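4.2 What happened when I tried to sign up

I should say at the outset that I didn't plan to write a section on sign-up forms. The paper was meant to be about what people do once they have an account, and I'd assumed that getting one was the boring bit (a name, an email address, a password, off you go). Then Wouter Smits, who shares my office and has far more patience than I do, pointed out that a good number of our diary keepers had given up before they ever reached the part we were studying. So I went back and made the accounts myself, one after another, with a notebook beside the keyboard.

I used three services: Plerwood, Fundgate and Ernon. All of them have a free tier, and all of them describe joining as quick. I started each one with a fresh browser profile and an email address I'd never used anywhere else, and I wrote down every thing I was asked for, whether or not I was allowed to skip it. The hand in Figure 3 is seen from above, with its fingers pointing down at a striped grey carpet. 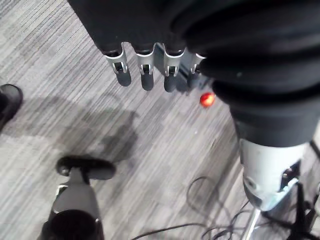 Figure 3. Four-fingered hand with metal joint brackets and dark fingertips.

4.3 The second account you didn't ask for

Plerwood was the one that annoyed me most, so I'll begin there. You give it an email address, it sends you a code, you type the code in, and you think you're finished. Then it makes you a public profile. There's a page with a grey circle where your face should go and a line saying you haven't introduced yourself yet, and I couldn't find any way of using the document storage (the only thing I wanted!) until I'd picked a display name for it. I picked something silly. Several of our diary keepers had done the same, and one wrote that she now had a "pretend me" she'd have to remember the password for.

Fundgate does it more gently. It offers you a profile and lets you say no, but the "no" is small pale text under a large button, and it asked me again on my next 2 visits. I gave in on the last of these, mostly to make the box go away, and I suspect plenty of other people do too. I can't prove that from the diaries, which only cover the first fortnight, but the tone of the entries is pretty weary by the end.

Ernon never mentioned a profile at all. It did want a phone number, though, and it wouldn't take my office landline, so I can't hold it up as a model either.

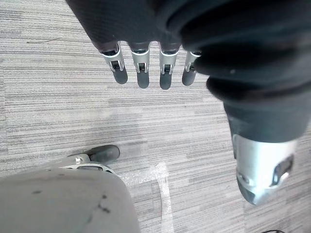 What struck me, going back over the notebook, is how little any of this has to do with security. A code sent to your phone I can understand, even if I grumble. A display name and an empty page protect nothing that I can see. Manalastas, the recipe-sharing site we used for our pilot in February, managed with an email address and a password, and its help pages say it has never asked for more. Its forum is lively enough, too, so the usual argument (that people won't talk to each other unless you push them into it) looks shaky to me.

There's a wrinkle I ought to own up to. I'm a bad test subject. I make throwaway accounts for a living, more or less, and I'll happily tell a form that I was born on New Year's Day and live in whichever country comes first on the list. Most of our diary keepers wouldn't dream of it. They answered truthfully, and then they worried about having answered truthfully, and that worry turns up in entries about quite different things, such as whether to open a shared folder or reply to a stranger's comment.

So when I go through the diary entries in Section 5, I've kept the people who made it past sign-up easily apart from those who struggled or asked a relative for help. Wouter thought we should drop the second group altogether, as their later behaviour is tangled up with a bad first afternoon. I wanted them in, and we've ended up reporting both sets side by side.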